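Arm's Length

In a shared workshop behind the Ornard tile yard, four people are teaching a robot to tidy up after itself. Slowly.

By Irén Lengyel

First thing you notice is the kettle. Second thing, the list of rules taped over the kettle, most of them to do with the kettle. The robot you get to later, up the back past the drill press, where the floor's been swept and there's a decent white table.

The arm has a name, Fülöp. Came with the name, or Lajos Kiss says it did. He found it listed as surplus, drove four hours each way in May with a mattress in the back of the ute to lay it on, and handed over $3,211 he'd been saving for a bathroom. The bathroom is still the old bathroom.

"It was in better nick than my car," he says. Then he's off looking for a hex key.

Nothing else in the build cost that kind of money. The gripper fingers went through 11 versions. Huiling Jin has them all in a biscuit tin, and she'll get them out if you ask, and also if you don't. Version two snapped. Version five was lovely, too wide for anything smaller than a mandarin. Seven and eight are the same finger, she'd lost the file and drew it again from memory. She's a dental technician by day and it shows in how she handles the things, turning each one over under the lamp, running a thumbnail along the edge.

The job they've set themselves sounds like nothing. Pick up a small thing, put it in a bowl. That's it. Huiling's nephew, who is six, watched an entire evening of it and asked when the robot part was going to start. 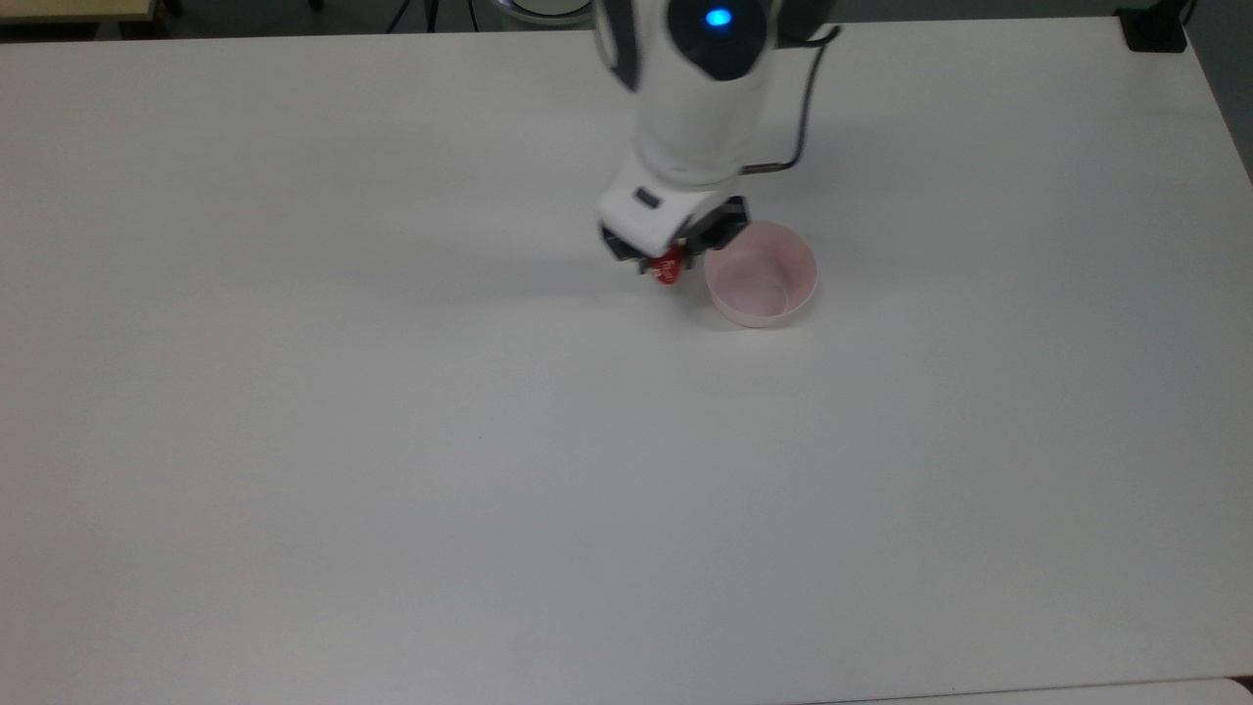 But sit with them a couple of hours and you start to get it. The trouble is the last few centimetres. Getting the arm across a table is a solved problem, Noémi Kun reckons, you can crib most of it off other people. Coming in beside a rim without clipping it is where the evenings go. Too low and you shove the bowl. Too high and whatever you're carrying bounces out again and rolls under the bench with the offcuts and the dead moths. Shiny wrappers are bad. Anything squashy is worse.

Noémi does the software. She calls it Erow, won't explain why, and it runs on a laptop with a missing F key. She logs every attempt in a spreadsheet, colour coded, and on the night I visited they were at run 197. Green for in the bowl. Orange for "technically". There is a fair bit of orange.

"Go again?" says Lajos, from the floor.

They go again.

The cable is a sore point. Lajos wants it clipped down tight along the arm, Noémi wants slack so the wrist can turn properly, and this has been going on since before Christmas. Slack is winning at the moment. Every so often he looks at it and breathes out through his nose.

Rozália Szalai, who's the fourth, does wiring and does not do arguments. She put in the emergency stop, a big one, mounted at knee height so you can hit it with whatever you've got. She's also the reason there's a speed limit. Anyone wanting to run Fülöp faster than a slow walk has to ask her, and the answer is a look. "You can always speed it up later," she tells me, stripping a wire. "Fingers dont grow back."

Usport, the running club that shares the building, comes through at half past seven for the showers and generally stops for a sticky beak. They've got favourites now. Somebody cheers a green.

What's it for, though? I asked all of them. Lajos would like it to sort his screws. Huiling wants it on small fiddly stuff, wax, clay maybe. Rozália shrugged. Noémi said she'd want to see fifty greens in a row first, then she'd have an opinon.

Best streak so far is nine. Workshop nights are open, bring your own mug, and read the list over the kettle before you touch it.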